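2021-01-15
Rocío Bermúdez, Walasov hand gripper guide

7. When the fingers won't let go

Sooner or later the gripper will take hold of a coat and develop feelings for it. The fault shows as code 26 and a trigger that moves freely while the fingers stay shut.

1. Let go of the trigger. Squeezing harder only tightens the pads.
2. Rest the tool on the bed so that the garment carries none of its weight.
3. Hold the release for 4 seconds. The fingers should open to their full spread.
4. Lift the tool straight up. Check the cloth for pinch marks, and your own hand for the same.

CAUTION: Keep fingertips away from the pivot pins during step 3. The spring does not know you wrote the manual. I can confirm this from December.

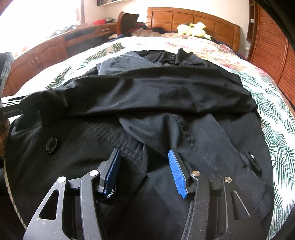
Fig. 18. Fingers spread, blue pads down on a black garment.

5. With the power off, look at both pads. Lint in the grid makes the tool think it is still holding something. Brush it out with a dry toothbrush, preferably a retired one.
6. Power up and close the fingers once on nothing at all before going back to the sleeves.

Note: Buttons and tabs are the usual culprits. Grip plain cloth where there is any.

If code 26 comes back twice in one session, stop and send the log to Dayana Jaramillo. Pads are due for replacement at 3,000 grips in any case, however fond of them you are.

Contact: Walasov Support, Storside | © 2021 Walasov | Back to top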